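Search the newsletter Enter keyword Go

Newsletter > Members' Pages > Letter Writing

Last updated August 20, 2023

Getting the fall letter exchange started again

The Kemodari letter exchange opens for its new round at the end of summer, and sign-up sheets are at the front desk of the Han Street reading room now. Last round we had 218 people on the list. Most of them were matched within the first couple of weeks, and the rest were matched after we put out a second call. Anyone who took part before still has to fill in a new sheet. We don't carry addresses over from one round to the next, and several people have moved.

For those who haven't done it, the exchange works like this. You give us your name, a mailing address, and a few lines about what you like to write about. We send you the name and address of another member. You write first, or they do, and you keep going for as long as it suits you both. We ask for one letter a month through November. After that it is up to you. Some pairs stop there and sign up for a new partner. Some have been writing for years and no longer tell us about it.

Several questions came up last time about what counts as a letter. A postcard counts. A typed page counts if you sign it by hand. A greeting card with only a signature does not, and we would ask people not to send those as their monthly letter, even in a busy month. Two sentences about what you had for lunch would be better.

Most of the complaints we received were about starting. People had the address and the stamps, and the envelope sat on the counter for three weeks. So this item is mostly about that.

Pick one place in the house to write and leave the supplies there. It can be the end of the kitchen table or a tray on a shelf. A few pens that work, a pad, envelopes, stamps, and your partner's last letter are all you need within reach. Tissues are handy if you use a fountain pen. Throw out the dry pens when you find them. A surprising number of people put them back in the cup.

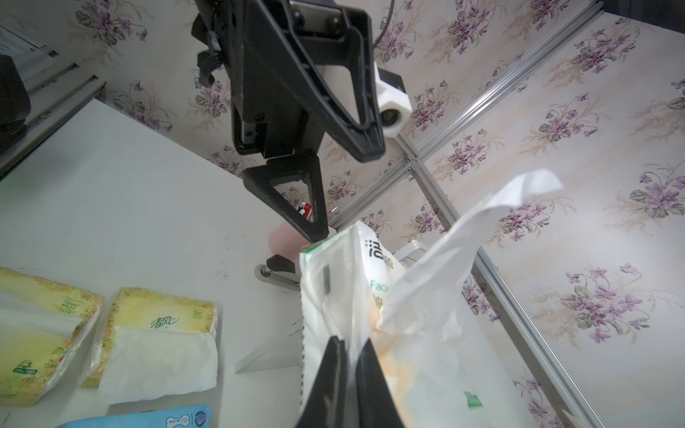 Do not wait for news. The letters people told us they enjoyed most had hardly any news in them. One was about trying to get a window unstuck. One was about a bus route that had changed and the long walk that followed. If you sit down and try to think of what has happened since your last letter, you will probably decide that nothing has. Start with where you are and what you did before you sat down, and go on from there.

Answer the letter you got. Keep it open next to you as you write and go down the page. If your partner asked about your sister's knee, say how the knee is. It sounds obvious, but the most common note on last round's comment cards was that questions went unanswered. Some people underline the questions in pencil when the letter comes in. Others write the reply the same day, even if they don't mail it until later.

Leave a question of your own near the end, but only one or two. A long list of questions reads like a form from the dentist.

On length, there is no rule. One side of a sheet is plenty. We had one pair who agreed at the start that neither would go over a single page, and they finished every month on time. Another pair regularly sent ten or more sheets each and paid the extra postage. If your partner writes much longer letters than you do, you don't have to match them. Say early on that you write short ones.

Handwriting comes up every year. If yours is hard to read, write on every other line and print the names of people and places. Blue or black ink is easier on the eyes than the light colors, and pencil rubs off in the mail. Gel pens are fine on most paper but give them a minute before folding. If you can't read a word in a letter you receive, it's all right to ask. Copy out what you think it says and put a question mark after it.

If your hands get tired, a thicker pen may help. The reading room has a few to try, along with a slanted writing board that can be borrowed for two weeks at a time. Typing is also fine. We would much sooner have a typed letter in the mail than a handwritten one that was never finished.
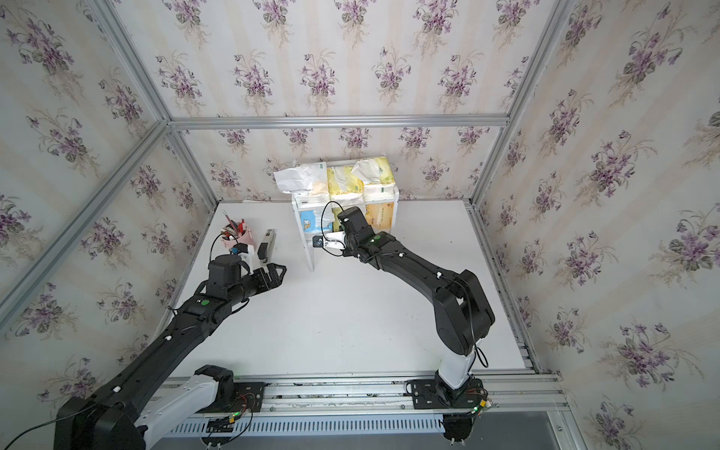

Paper and envelopes

We placed a group order with Truleck again this year. The order is for plain white and cream writing pads, unlined, with a lined guide sheet at the back of each, and envelopes to match. Pads are $9 and a box of envelopes is $10. They will be at the front desk in the second week of the exchange. Please bring exact money if you can. The desk doesn't keep a cash drawer and is tired of making change from the coffee jar.

You don't need to buy anything from the group order to take part. Notebook paper is fine, and so is the back of a flyer. The one thing we do ask is that you use an envelope that will hold up. Last round a few letters arrived open or torn at a corner, and at least one arrived as an empty envelope. Thin envelopes with a lot of folded paper in them tend to split along the side. Fold the letter in thirds, press it flat, and if it still bulges, use a bigger envelope.

Please don't put in coins, keys, pressed acorns, or anything else hard. They jam in the sorting equipment and come through the paper. Pressed leaves and flowers are all right if they are flat and fully dried. Put them between two pieces of scrap paper so they don't stain the letter. Seeds should stay home, since some members live across the state line and there are rules about mailing plants.

The reading room also has a box of leftover envelopes from past years. There are more than 400 in it, in odd sizes and colors, and they are free. Some of the gum has gone off, so check the flap and bring a glue stick or tape. The square ones cost extra to mail. We have marked that on the lid.

Stamps

The reading room does not sell stamps. The nearest place is the counter inside the Zudar pharmacy, two doors down, which has books of them but no singles. If you are writing to someone in another country, you need the international stamp, and the pharmacy usually does not have it. The post office does. Members who have a partner overseas should allow extra time and not worry when a reply is slow. We tell people to wait a full month past the usual time before getting in touch with us about it. 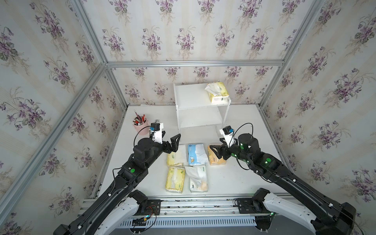

Keeping track

It helps to write down when you mailed each letter. A line on the calendar will do it, or a note inside the cover of the pad. A number of people last round could not remember if they had written or only meant to. Some members take a picture of each letter before sealing it so they can check what they already told their partner. Others prefer not to, and repeat themselves now and then. No one seems to mind hearing a story twice in a letter.

Keep the letters you receive together. A shoebox is fine. So is a large envelope with the partner's name on it. If you want to store them for a long time, take off paper clips and rubber bands first. The clips rust and the bands dry out and stick to the page. Keep the box off the basement floor and away from the furnace.

The letters belong to the person who received them, but the words in them were meant for one reader. Please ask before you read one aloud at the reading room or pass it around. We had a misunderstanding over this in the spring and would like to avoid another.

If it isn't working

Not every match goes well. If you have sent two letters and had nothing back, tell the front desk and we will check that the address is right. In most cases it's a wrong apartment number. If your partner has dropped out, we will find you another. We keep a short waiting list for this purpose, and being on it is a good choice for anyone who isn't sure they can start right away.

If you need to stop, please send your partner one last note that says so. It can be a single line. You don't have to give a reason. People told us that not knowing bothered them far more than the letters ending.

If a partner writes something that makes you uncomfortable, bring the letter in or call. You don't need to answer it first. We will handle it from there, and your new match will be made before anyone else's.

Writing hours

The back table at the reading room will be set aside for letter writing in the afternoons during the whole exchange. You can bring your own supplies or use what is there. It's quiet at that end of the building, apart from the radiator. Talking is allowed, but keep it low, and please take phone calls outside. Finished letters can go in the wire basket by the front door if they are stamped. They go out with our own mail the next morning.

Sign-up sheets can be dropped in the slot after hours. Print your address, include the apartment number, and tell us if you would be willing to write to more than one person. We were short a few partners at the end of last round, and it would help to have some extra names.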